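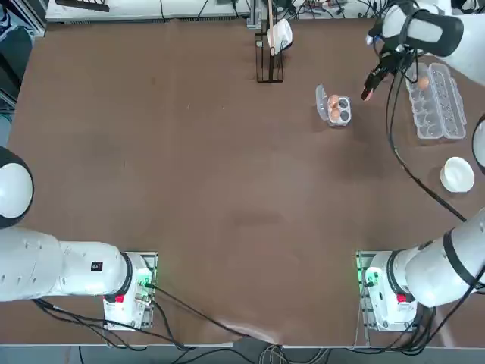 Where can Flostmont families pick up fresh eggs this spring?
At the Talpur Street community kitchen, every morning from 8 until the last carton goes.

April 16, 2024

The egg share that Samina Jadoon started out of her garage has moved into the old Relton bakery building, and what a first week it had! Members took home 474 cartons, and the line on opening morning ran past the hardware store and halfway to the bus stop. Plenty of people stayed to chat long after they had their eggs.

The share works with 10 small farms between here and Eltard. Members pay $3 a carton, and any household in town can sign up at the counter. Brown, white and speckled eggs all go into the same bins, so you never quite know what you'll get (the blue ones go fast).

"I thought we'd have leftovers for the staff," said Jadoon. "I went home and had toast."

Clean cartons are welcome back, paper or plastic, as long as the lids still close.

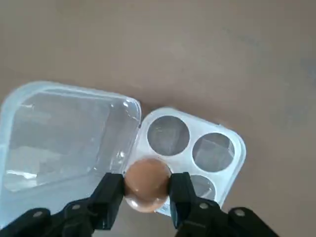

Cooking nights begin next week

Haris Rind, who ran the breakfast grill at the Eltard diner for years, will teach a free evening class on omelets, baked eggs and a spicy tomato skillet he won't write down for anyone. Bring an apron and a container for seconds – there will be seconds.

Hina Mirani follows with a baking night built around her grandmother's sponge cake, a loud and floury evening if last year's was anything to go by.
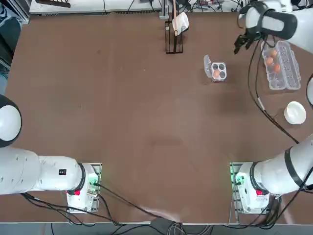

Both classes meet in the back kitchen, and kids are welcome with a grown-up. Sign-up sheets are at the front counter. The share plans to stay open through August, when the farms slow down for the heat, and Junaid Virk is already taking names for the fall list.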